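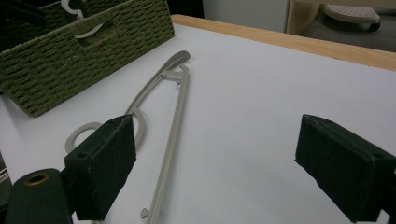 A hand-held gripper over a table with a plastic hanger.

How does a robot learn to pick up a hanger? One way is to show it. A person holds a tool with two fingers like the ones on a robot, and does the job by hand. A camera on the tool records what the fingers "see." The tool can also record how far apart the fingers are.

One complete try is called a demonstration. A robot needs many of them. At Tistach, the team set a goal of 100 demonstrations for each task. Hangers are a hard subject. They have hooks, bars and gaps, and they catch on each other. The person has to choose one 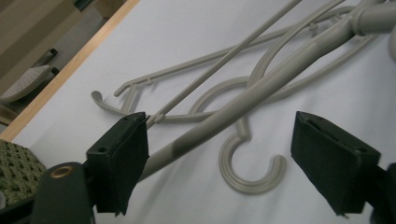
part to hold, line up both fingers with it, and close them slowly. If the person rushes, the computer may learn to rush too.

The other way is remote control. The person moves a handle, and a real robot arm copies the motion. This is slower, but the arm cannot be asked to do something it is unable to do.

Both kinds of recording go to a computer program. The program looks for patterns that link each view to the next move.
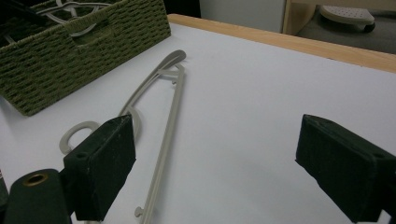 Bheki Khumalo wrote to ask whether the robot just plays the recording back. It does not. A playback would miss if the hanger were moved by the width of 2 fingers. The program picks a new move each time it gets a new view.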